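Search notes Go

Week 7: Teaching by demonstration with hand-held grippers
Posted in February by Mitsuko Iwasaki
4 min read

These notes go with Monday's lab. Read them before you come in, and bring your log sheet.

There are two common ways to show a robot a task. In remote control, a person drives the arm from a distance and the arm's own motion is recorded. With hand-held grippers, the person does the task directly, holding a tool shaped like the robot's hand. The second way is faster to learn. Its weak point is reach - a person can easily make a move that the arm can't copy, and those recordings have to be thrown out later.

Two-handed work adds one more thing to watch. While one gripper holds, the other acts, and the timing between them is part of what gets learned.
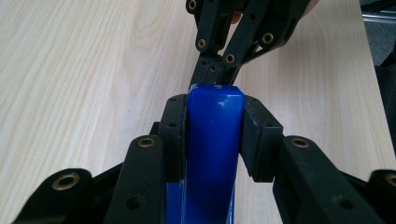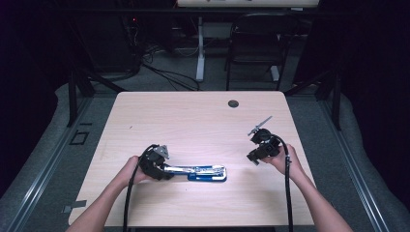 Rules for the lab:

Start each take with both grippers open and still. Count to two before you move.

Close the fingers fully on the part. A half-closed grip records as a hold even when the part is slipping.

Keep your wrists in the range you practiced. If you feel a cable pull, stop and redo the take.

Don't fix a mistake in the middle of a take. Finish, mark it bad on the sheet, and go again.

On numbers: last term's group recorded 1,469 takes for the Conneely set, and 1,073 were kept. Most of the rest failed the reach check. Each pair this term should aim for 300 kept takes by the end of the unit. Malachy Flanagan will run the check overnight and post the results outside the lab.

For the write-up, compare one kept take with one rejected take of the same task. Say where they differ and at what point the second hand comes in. Two pages is enough. Plots go at the back.

Questions about the log sheet go to Pilar Troncoso. Lab hours are the same as last week.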